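Home | Notebook | Projects | Bench 5 | Log in

Rutherford workshop notebook, July
Project Clasia, hand-guided demonstrations, small square cup

3 comments | 2 shares

Started at 9:40. The plan for this week stays as we agreed it: we collect demonstrations with the two hand-held grippers only, and the arms stay switched off until the recordings are checked. The target for the cup task is 300 good demonstrations. Before this morning we had 109 which passed the check, so there is still much to do.

I put the white sheet on again and pulled it flat before the first recording. Last time I was lazy with it, and one fold near the front edge gave us a false contact in many recordings. Please pull it flat also when you only come for a short session. It takes one minute.

The task in the morning was the egg into the cup. The right gripper does the work, the left gripper stays open and waits. I know that some of you want the left one to hold the cup steady. My opinion is that we should first have the simple version complete, and then record the two-hand version under a different task name. If we mix them in one folder, the policy learns something between, and this we have already seen with the lids.

What I noticed about my own movement: I come down too fast over the opening. When I teach by hand I can feel the egg in my fingers through the handle, so I am brave. The robot doesn't have this feeling, it has only the pictures and the finger width. So I now make a short stop over the cup, I count one in my head, and then I lower. In the plots it is a clear flat piece and later it is easy to cut the recording there.
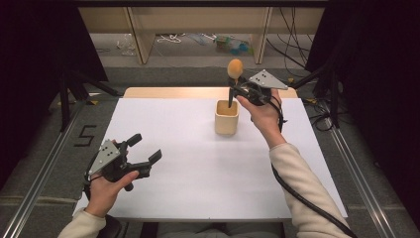 Settings used

Rate and gripper limits are the same as in the last entry. I changed only the closing force in the script from the high to the middle value. With the high value the fingers push at the egg and it turns a little bit in the grip. With the middle value it turns less, but I had to be more careful to take it low enough. If the egg is taken too high, it leans, and then one finger comes to the cup rim before the egg does.

The maximum length of one recording is 500 steps. I think this is enough. When I need more than that, it means I hesitated, and a demonstration with hesitation I don't want to keep anyway.

The tracking was lost 2 times in the morning. Both times my own sleeve was the reason, I believe, when I turned the wrist inwards. After this I kept the elbow more out and the problem didn't come back. Cable of the right gripper: let it go over the side of the table on your right, past the sleeve. If it goes in front of you, it pulls on the wrist exactly when you lower, and the movement looks strange in the replay.

Afternoon, 14:15

Changed to the brush. Same cup, because I wanted one object which stays the same between the two tasks. For the moment it is a makeup brush with a dark blue handle, until the Vekico set of test objects is delivered. They wrote again that it is delayed.

The brush is harder than I expected. An egg looks nearly the same from each side, but the brush has a direction, and the direction must be correct before you arrive at the cup. I want the end of the handle to go in first and the bristles to stay up. So the turning has to happen on the way, in the air, and it should be finished at one hand width before the cup. In my first recordings I was still turning when I was already over it. Those I marked as "late turn" and I will not use them for the training, but please don't delete them, maybe they are good as negative cases.

The view from the gripper that isn't holding the brush is more useful here than I thought. In the head view the tip of the handle is easily lost behind my hand or behind the gripper. From low down at the side you get the handle and the cup together, and the angle between them can be read quite well.

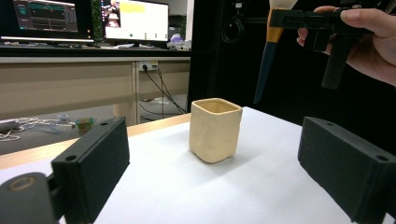 For this reason I now keep the second gripper near the cup with the fingers open, and I try to hold it still. It is tiring for the shoulder. After every ten recordings I put both grippers down and look at the plots, which is also a rest.

One thing about the cup. It is made by hand and the walls are not even, so the fingers do not meet it the same way on each face. Today I left it as it stood. For the next session I propose to turn it by a quarter between the recordings, and to write the turn into the notes field. Otherwise we will have a robot that knows only one face of it.

Also the Pretemex export still writes the left and the right gripper in the wrong order when both are recorded. I corrected it by hand again. Whoever has time, please look into the script, the swap is in the part which makes the header.

To do
- check the brush recordings in replay, only the ones without the "late turn" mark
- ask Vekico for a new delivery week
- repeat the egg with the cup nearer to the front edge
- write down the middle force value on the sheet at the door, so that we all use the same

Stopped at 17:20. Both grippers are on charge, and the recordings are copied to the Clasia folder.

Previous entry | Next entry | Back to notebook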